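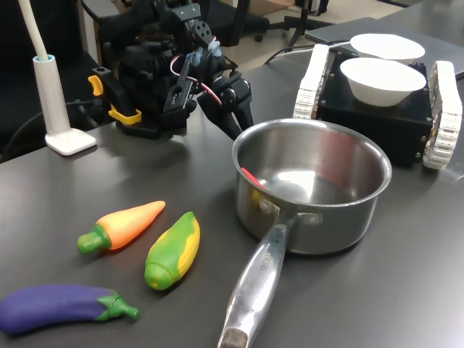
Six weeks on the robot bench

26 July 2024

I moved from the prep kitchen at Flerach to the robot bench in June. My job title didn't change and neither did my pay. What changed is that I used to cook for 100 people at lunch and now I set out toy vegetables for an arm.

The work goes like this. I put the carrot, the corn and the eggplant on the table, check the clamp on the arm, and start a run. The arm is supposed to get the vegetables in the pan. The tracked base is for the bowls, and the plan is that it will take them down the line someday. When a run ends I write down what happened, clear everything and set it up again. I do 40 runs on a full shift. My log was at 638 when I went home last night.

I thought it would be easier than kitchen work. It is easier on the feet. It is harder to stay awake after lunch, and I miss the talking.
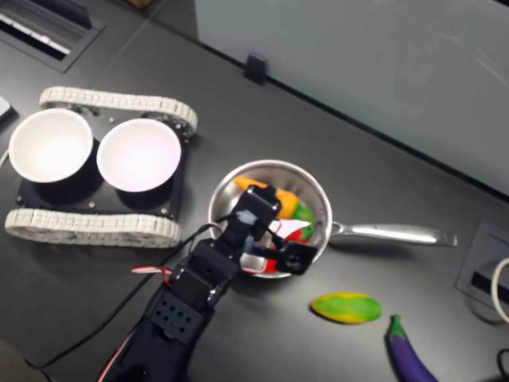
Shayne Baxter told me over coffee that I have it backward, and that the boring part is what the company is paying me for. A cook notices when food goes in the pan wrong, Shayne said, and the software people will write it down as a success. I think that's fair. I have changed the notes on a few runs for that reason.

What bothers people downstairs is the schedule. Management says no jobs will go when the system, which they have named Stornura, moves to the real kitchen. But 3 prep shifts have already been left off the fall draft, and we found that out from the draft. I asked at the Monday meeting and was told it was still being looked at.

Clothes are on the list too. Flerach washes and folds its own uniforms, and the people who do it have been asked to help teach the gripper side.
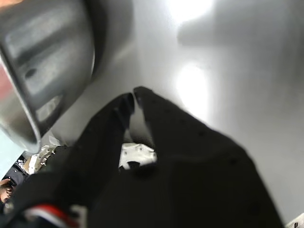 Fabric is slower going than pans. A carrot keeps its shape when you put it down - a shirt doesn't, so there is a lot more resetting by hand between tries. The laundry crew have asked for that time to be counted as regular hours on the same rate, in writing, before they sign up for more. I signed their letter. I'd like the same thing for the bench, and I'd like one kitchen shift a week so I don't lose my knife work.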